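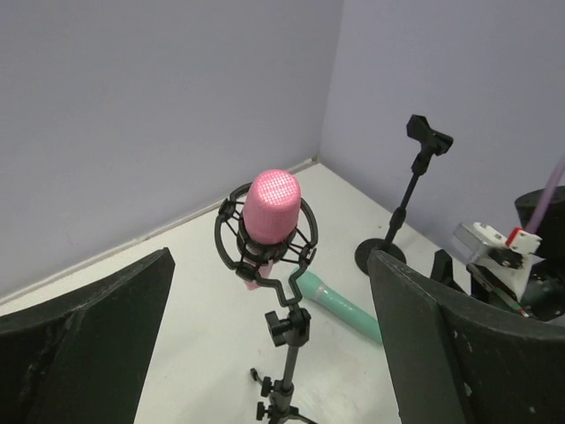 Do you need a separate stand for every microphone? One for each mic in regular use is enough, and the spare mics can lie flat until somebody wants them.

Posted in October by Nisreen Farah
Print this post | E-mail this post

I have been sorting out the recording table at home. Georges Khoury and I make a small reading program called Catacutan, short stories read aloud, and by the end of summer the table had more hardware on it than we used.

The pink mic in the shock mount is staying. It sits in rings with elastic cords, so less of the thumping from the table gets into the recording. I set the height first, then the tilt, then tighten the knobs by hand. Too tight and the threads wear out. I learned that on an old Watik stand that cost me 40 dollars.

The green handheld is for guests. When there is a guest it goes in a clip stand, the kind with a round base and an open U-shaped holder. Push the mic in from above and don't force it. If the clip is too narrow, buy a wider one – they are cheap.

The other thing I kept is the spring clamp on a round base. Georges wanted it gone. I use it for script pages. One sheet holds up fine, two are all right, and anything thicker leans. It is also good for a cue card with the names of people and towns in the story, because I still can't say Cerkness the same way twice.
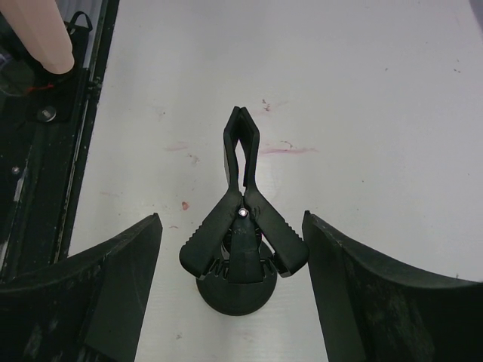
What went in the box

Two long cables, a desk arm that never stayed up, and a bag of foam covers in the wrong size. I kept one cover. Georges is taking the arm to see if he can fix the spring.

Next I want to wipe down the table top, which has picked up scuffs and stains, and label the cables at both ends. Episode 70 gets recorded after that.

Contact | Copyright Nisreen Farah | Back to top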